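How I check a sim scene before I let the arm move

I used to load a kitchen scene, hit run and hope. Then Els Postma went through my Modow logs and found 65 episodes I had to throw out, all for stuff I could've caught in a minute. So now I follow the house rules we wrote up at Olthorpe, and I've gotten kind of fond of them!

Step 1. Write the task down first

One plain sentence, one object, one goal. Mine was "pick up the banana." If you need an "and" in there, you probably have two tasks (split them, you'll thank yourself).

Step 2. Look through the robot's camera

Don't trust the nice overview you get in the editor. Open the view the policy will get and find your object in it. My rule is that the whole thing has to be in view at the start, both ends, or the scene doesn't pass. My banana had its dark tip showing and its upper end out of view, so back it went for a nudge.
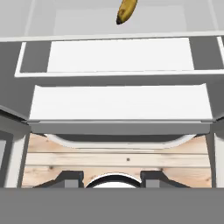

Step 3. Set the limits before the speed

Joint limits first, then the keep-out zones around shelves and rims, then speed. I start at 60 percent and leave it there for the first 7 runs — yes, even when I'm in a hurry. Noreen Cheema likes to go lower, and I don't argue with her.

Step 4. Save the seed and the scene version

Put both in the run name. Mine look like kao-banana-3474, and I can pull any of them back up months later. If you move even one object, bump the version and go back to Step 2.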